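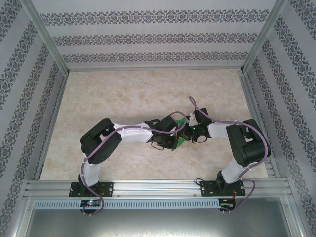
Vlasta Kadrić learned to fold paper the winter she was sixty-six, from a library book with the last chapter missing. Her neighbor Sandrine Cordier came over most evenings to help, or at least to sit.

"Green again," Sandrine said.

"I bought the big pack at Guérin. It was all they had left."

The book said to crease the paper corner to corner, open it, and crease it the other way. Vlasta did that. Then she pressed each line with the back of a spoon – the book said a thumbnail, but hers were too short. The next step had a drawing with two arrows going in opposite directions. She turned the book upside down, which didn't help.

"My sister could do these," Sandrine said. "She made one for every guest at her wedding in Plillthorpe. I still have mine in a drawer."

"What was it?"

"A bird, I think. It got sat on."

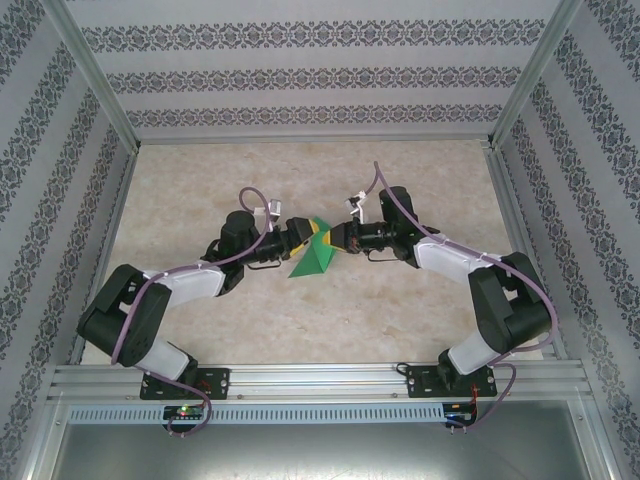 Vlasta folded one flap down and it stayed. She asked Sandrine to take hold of the other side so the middle wouldn't open up. They sat like that for a while, each with a corner, the cat Kikis asleep on the radiator.

"Now what?" Sandrine asked.

"Now we pull. Slowly."

"Both of us?"

"That's what the arrows mean. I think."

They pulled. The paper gave a small click along the crease and something like a wing came out on Sandrine's side. Nothing came out on Vlasta's.

"Half a bird," Sandrine said.

Vlasta flattened it on the table and looked for the fold she had missed. It was after ten, and the bus to Brellitz had gone by twice. Sandrine got up, filled the kettle, and took another green sheet out of the pack on her way back.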